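Chapter 14
Recording a Small Ensemble

Reading time: 2 minutes

A recording of four people playing together starts with the room. Before you choose a microphone, walk around while the group warms up and listen from several spots. A low ceiling can make cymbals sound harsh, and a bare back wall will return the snare a moment after it is struck. Rugs, curtains and a full bookshelf all help, and they cost less than new equipment.

This chapter follows one session from set-up to rough mix. The group is Buenaventura, a quartet of violin, upright bass, piano and drums, led by the violinist Wing-sze Tsai. They wanted to play in one room with no headphones, as they do at concerts. The engineer, Chun-hung Lau, agreed, but asked them to spend the first hour on placement alone.
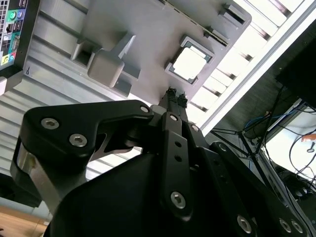

Lau put the drums in a corner and turned the piano so that its open lid faced away from them. The bass stood between the two. Tsai moved twice before she could hear the piano's left hand clearly, and by then her own microphone was picking up less of the ride cymbal. Sound that reaches a microphone from a neighbouring instrument is called spill. It cannot be removed in a live room, so the aim is to make it pleasant. Good spill gives a recording depth — bad spill makes every instrument seem cloudy.

The group then played "Kasten", a slow piece that runs for 59 bars and has long rests in the violin part. Rests are useful to an engineer. With the violin silent, Lau could hear what else its microphone was collecting, and he lowered it by a hand's width before the next take.

Section 14.1 covers distance and angle. Section 14.2 deals with phase, the timing problem that appears when two microphones hear the same sound at different moments. You will need a pair of matched microphones and a partner with an acoustic instrument for the exercises in both sections.

Key terms: spill, phase, close placement, room pair, rough mix

Last updated: April

Related chapters
Tuning and Maintaining a Drum Kit
Singing with a Microphone
Mixing for Small Speakers
Writing a Set List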